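Hilo sobre el pan de masa madre que llevo haciendo desde abril. No soy panadero, cuento lo que me ha funcionado en un piso normal con un horno normal.

1/ La harina. Empecé con la de supermercado y ahora compro sacos pequeños de Laskowska, media fuerza. También he usado la integral de Flemumel, que bebe mucha más agua. Si cambias de harina, cambia el agua. Yo tardé tres panes en entenderlo.

2/ El fermento. Lo guardo en la nevera y lo saco la noche antes. Le doy de comer a partes iguales, harina y agua. Para un pan uso 100 gramos. Lo que sobra vuelve al bote.

3/ Mi receta actual: 358 g de agua, 500 de harina, los 100 de fermento y 10 de sal. La cifra del agua parece rara – salió de ir quitando poco a poco hasta que la masa dejó de extenderse como una torta.

4/ Mezclo todo menos la sal y lo dejo media hora tapado. Luego la sal, con los dedos mojados. Nada de amasar fuerte. Cuatro tandas de pliegues, una cada media hora, y a esperar.

5/ La espera depende de la cocina. En abril, con la mía fría, se me iba a las siete horas. En mayo ya son cinco. Miro la masa y no el reloj: si tiembla al mover el bol y ha crecido algo más de la mitad, paso a formar.

6/ Para formar, muy poca harina en la encimera. Si pones mucha, la masa resbala y no coge tensión. La rasqueta hace casi todo el trabajo.

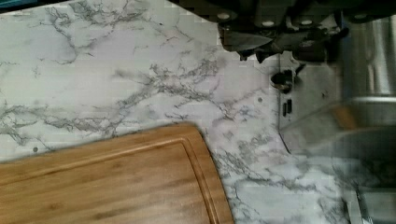
Undden me contesta que con tan poca harina se le pega todo y que acaba mojando la encimera con un pulverizador. Dice que así la masa agarra lo justo y que después pasa la rasqueta y listo.

7/ Lo he probado después de leerlo y va bien con masas blandas. Con la integral sigo prefiriendo harina.

8/ Al cesto y a la nevera, entre 12 y 14 horas. Sale firme y el corte se hace mucho mejor en frío.

9/ Horno a tope con la olla dentro, 20 minutos con tapa y 25 sin ella. Dejo enfriar 2 horas antes de abrirlo. Cuando lo abrí antes, la miga salió gomosa.

10/ Varios preguntáis por el cesto. Es uno redondo de Deltadow, el más pequeño. Para esta cantidad va un poco justo – si compráis, mejor la talla siguiente.

11/ Lo próximo será centeno. Si alguien tiene una proporción que no salga un ladrillo, que la deje por aquí.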